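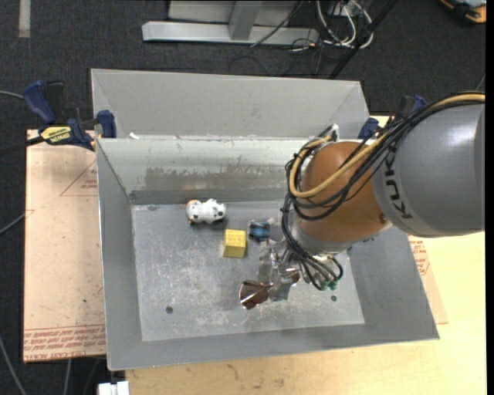 Cows always go over first, wrote one of our regular readers after the last update, and she would like it known that sheep are far steadier, having shorter legs and lower opinions of themselves. She went on to say that she has kept small farm animals in a metal tin for most of her life, that she wouldn't go back to a cloth bag for anything, and could we please do more on cows and fewer teapots. Well, we have listened!

Small Things in Metal Trays
The Forkstead gallery of little toys, cubes, figures and the bins they live in

Welcome back, or welcome for the first time if you have wandered in from somewhere else. These pages began as a way of showing a few friends what had come home from the toy fair at Jirnonard, and they have rather grown since then, in the way that a shelf of small toys will grow if you leave it alone in a warm room. The counter at the foot of the page stood at 1,492 when I sat down this morning with my tea, and I must say that pleased me very much, even if a fair number of those will have been me checking my own spelling.

For anyone new: the gallery is about the small stuff. Toy animals that fit in the palm, wooden cubes, little figures with their paint wearing thin, odds and ends from sets that were broken up long ago. I like the big handsome toys too, and I'll stop and look at a rocking horse as long as anybody, but there are plenty of people writing lovingly about rocking horses and hardly anyone sticking up for the single yellow cube. So I do it.

The other half of the gallery, and the half that brings in the most letters, is what you put them in. I came to metal bins late. For years I had everything in shoe boxes, and then in some wicker, and then in a very nice set of drawers that stuck every time it rained. Sheet metal has its own character. It's cold to the hand in the morning, it marks easily, and anything wooden dropped on it makes a sound I would know in my sleep. But it wipes down in a moment, it doesn't mind glue, and a sloping side lets you slide a finger underneath a small thing and lift it out without chasing it into a corner. Once you have had sloping sides you do get particular about them.

From the gallery

Cow, cube and company, in the metal bin
The spotted cow is having a lie-down below the divider, with the yellow wooden cube not far off and a small blue piece that looks like a figure with a tan top. Blue clamps along the rim, and I do like a scuffed floor on a bin, all those white chalky marks.

A few words on cows

Since cows were asked for, cows you shall have. A black and white one is what most of us picture when we hear the words toy cow, and I think it's the spots that do it. You can look at a white animal with black patches from right across the room, at any angle you like, and know her at once. Brown cows have to work harder. I had a brown one for ages that every visitor took for a bear, and one child, with great confidence, for a sofa.

The faces are where you see the difference between one maker and the next. Some leave the whole head white and put in a dot for the eye. Others give the face its own colour, tan or pink or a sort of biscuit, and I have always been fond of a tan face, it makes the animal look as though she has been out in the weather and enjoyed it. Wamo, who were the small firm behind a good many of the animals on my own shelves, went in for biscuit faces and rather stiff ears. Their paint was thin along the spine and I have hardly met one that hasn't gone shiny there. Please don't touch them up! I did it once, to a calf, with a pot of white meant for window frames, and she looked like a bathroom fitting ever afterwards.

As to falling over, my reader is quite right, they do. It's the weight of the head. You can stand a cow on a good flat surface and walk away feeling pleased with yourself, and the first time somebody shuts a door she'll be on her side. I used to press a scrap of sticky putty under the back feet. These days I just let them lie down, and they look perfectly happy about it.

And a few on cubes

The cube question is one I could go on about until supper. Painted cubes come in two sorts, the sort where the colour sits on top like icing and the sort where it has been let in thinly and you can still see the grain of the wood coming through. I'm for the second every time. A yellow cube with its grain showing has something to look at on every face, and no two faces are the same, and when the edges wear they wear softly. With the icing kind you get chips, and the chips are always at the corners, and then you find the chips in your slippers.

Verhoeven, the shop on the hill going out of Jirnonard, used to keep single cubes in a bowl by the till. You were meant to buy them to replace lost ones, which is a kind thought and very sensible shopkeeping too. I'm told the bowl is still there although it has moved to the window. If you go, go in May when they do their clearing out, and take a bag with a flat bottom. The blue sell first. Yellow hang about to the end of the afternoon – I can't think why, they are much the most cheerful thing in the shop.

Do keep one or two plain cubes in with your animals, whatever else you do. They are useful as steps and hay bales and shops and, in one memorable game at my own kitchen table, as a cheese that had to be guarded all night.

Little figures

Figures are the hardest to write about, as half of them have lost whatever it was that told you who they were. A bit of blue below and a bit of tan above and you might have a farmer or a sailor, or someone's uncle. I try not to guess. I have a tray of what I call the unknowns, nineteen of them at the time of writing, and every so often a letter arrives and one of them gets a profession and moves to a better shelf. The most recent was a green one who turned out to be a station porter with his trolley missing. He has a new trolley now, of a sort, made from a matchbox.

Keeping a bin where you put it

This was going to be a short section, and then I started thinking about how many afternoons I have spent with a tray creeping across the table while I sorted. Metal on wood will travel. You don't notice it going until your elbow is in the wrong place.

Quick-release bar clamps are the answer, the kind with a handle you squeeze, and I can't recommend them warmly enough. Take them along the rim, do them up gently, and stop when the bin stops moving. Thin sheet will bend if you keep squeezing, and I have a bin with a dent like a smile to show for it. A sheet of cardboard under the bin is a good habit on any table you care about. I flatten whatever came through the door that week, printing and all, and it doesn't matter a bit which way up the words are.

If your bin has a divider, so much the better. I use the narrow side for things that are waiting and the wide side for things I'm looking at, and I can generally keep up to five pieces on the go before I lose track of which is which. My own bins have had holes put in them at one time or another too, for hooks and such, and I've stopped minding. Very tiny things will find a hole, though, so buttons and beads go in a saucer.

Cleaning, for those who asked

A dry brush for animals, always, and a slightly damp cloth for cubes. For the bin itself I use warm water and a drop of washing-up liquid, and then I dry it properly with an old tea towel and stand it near the stove for a while. Chalky marks come back. I scrubbed at mine for a whole winter and then decided I liked them.

Letters

Somebody asks whether the Forkstead swap table is on again this year. It is, same hall, doors at 2 in the afternoon, and there'll be tea in the side room. Bring small things only, please, as last time there was a doll's house and we couldn't get it past the coat pegs.

Another letter wants to know if a wooden cube can go in the dishwasher. Oh dear, no. It will come out furry and a different size.

And there's a kind note from a family who have moved all their toy animals into a bread tin after reading the spring page, and report that the pigs have settled but the goose is still unsure. Give her time, and perhaps a cube to stand next to.

Next in the gallery: horses with missing tails, and a good long look at lids. If you have a lid you are fond of, do write in and tell me about it.

Back to the shelves | Older pages | Write to the gallery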